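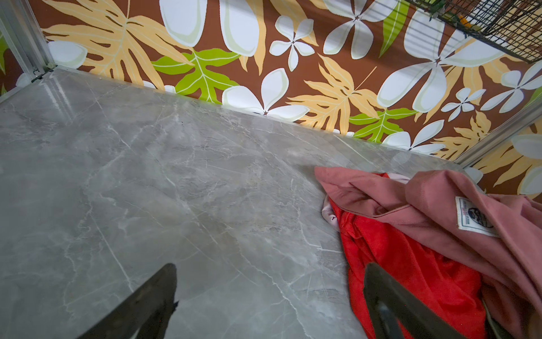 The inquiry report on the Stirevness evictions was finally released in April, in one scanned file of 395 pages with no index and no searchable text. The hearings had closed long before, and most of what has been written since the release concerns the summary chapter, where the district police are criticized for being slow and the private guards of the Nadar estate are criticized for being violent. I read the rest of it over several evenings at the gray marble-patterned table, facing the wallpaper with the big white flowers, and my interest is in a narrower matter: how the report handles its own evidence. The summary is only as good as the annexes, and the annexes have problems that can be checked by anyone with the file and some patience.

Some background first, for readers who came here from the water tariff posts. The dispute covers 800 acres on the east side of the Nadar estate, worked by tenant families under verbal leases that the estate stopped recognizing. Men employed as guards went into the tenant settlement at night, houses were burned, and the families were moved off. The state government of the time said it was a private quarrel over rent. The opposition said the guards had been protected by members of the ruling party. The commission was set up with terms of reference that let it look at both claims, and gave it the power to call for police records.

The file has three parts. There is the main report, a set of annexes lettered A to H, and a separately numbered appendix of maps. Annex C lists the statements taken. Annex D holds the statements themselves. Annex F holds the police station diary for the week of the evictions, and Annex G has the phone records that were obtained from the exchange.

Annex C lists 117 statements. Each has a number, a date of recording, and a category: tenant, estate employee, police, official, other. The names of tenants are replaced by codes, as they should be. Annex D ought to contain the same 117, but it contains 103. Fourteen statements are listed and absent. No note explains this, and the page numbers in Annex D run on without a break, so the pages did not fall out in scanning. They were never put in the printed version, or they were taken out before the pages were numbered.

I matched the two annexes by statement number. Of the missing ones, most are in the "estate employee" category, and the remainder are in "official." None of the tenant statements is missing. That distribution could come about by an ordinary route. Employees may have asked for their statements to be held back after they found other work in the same area, and the commission had a rule that allowed it. The rule is set out in the second chapter. It requires that a withheld statement be marked with a "W" in Annex C. There is no "W" anywhere in Annex C.

A second point is more technical and I think it matters more. The main report cites statements in footnotes, by number. I went through the footnotes and made a table of which statements support which findings. Several of the missing ones are cited. One is the only source for the finding that the guards were paid through the estate's seed account. Another is cited for the claim that a meeting took place at the Sitstead rest house two nights before the evictions, with a party office holder in the room. Readers of the summary have treated that meeting as established. It may well have happened. At present the reader is being asked to accept it on a footnote that leads to nothing.

I want to be careful about what this shows. A missing statement is weak evidence of anything by itself. Commissions of this type are run with borrowed staff, and the printing is done by whichever press has the contract. I have worked with enough government paper to know that a box can be left in a corridor. But the report has already been quoted by both sides as if it were a finished proof, and it is going to be argued over in court, where the lawyers for the estate will do the same matching exercise that I did and will get to the same list. It would be better for the tenants if the gap were found and filled first.

The station diary is in better shape. Annex F gives it as photographed pages with a typed transcript beside each. The handwriting is poor but the transcript is fair, as far as I can tell, and I found only small slips. The entry that everybody quotes is the one made at 11:40 p.m., which records a call reporting fire "on the estate side" and says a vehicle was not available. The next entry is from 5:15 a.m. The report calls the period between them a "failure to respond." This is correct, but it skips an oddity. On the other nights in the annex there is an entry at least every hour, because the diary officer has to record the change of sentry. On the night of the evictions there are no sentry entries either. Either the sentry was never changed or no one was writing. The commission had the diary officer in front of it and, going by the statement in Annex D, did not ask.

Then the phone records. Annex G prints call logs for the station and for the estate office, with the time, the duration, and the other exchange. Numbers are masked except for the first digits. The two logs use different time formats, and the estate log seems to run several minutes ahead of the station log. You can see the offset by taking any call between the two and comparing the entries. The report's timeline does not correct for it. In one place this puts a call from the estate office to the station after the fire report, when on the station's own clock it came before. For a question such as "did the police know in advance," the order of two calls is the entire question. The report's error here favors the police, and I assume it is an error.

The maps I can't say much about. The scan has reduced them and the plot numbers cannot be read. The legend on the second one refers to Udov, a village on the far side of the river that has no part in the case, so I suspect an older base map was reused. If anyone has a clean copy, the revenue office should have the original sheet.

What I would like to see is modest. The commission's secretary could publish a correction slip that states, for each missing statement, whether it was withheld, lost, or struck out. The timeline chapter could be reissued with the clock offset applied. Neither step needs new hearings. The government has said it will table an action-taken note in the next session, and a correction could be attached to it. I wrote to the department and got back a form reply that thanked me for my interest in rural housing.

On the politics, I have been asked twice by readers to say whether I believe the party helped the guards. The statements that are present show local party workers in the settlement in the days before, telling families to leave, and they are consistent with each other on dates and places. They don't show who sent them. Anything above that level in the report rests on the missing material or on inference, and the chapter on "Patronage" mixes the two without marking which is which. I read that chapter three times — the grammar gets vague exactly where the sourcing does.

My matching table is a plain spreadsheet with the statement number, the category, whether it is in Annex D, and the footnotes that cite it. I will put it up once I have rechecked the footnotes in chapter six, where the scan is faint and I may have taken some threes for eights. If you have done a similar count and got a different total, send me the statement numbers and I will compare them against mine.

Print this post | E-mail this post

Filed under: Inquiries & Commissions, Land, Reading the Annexes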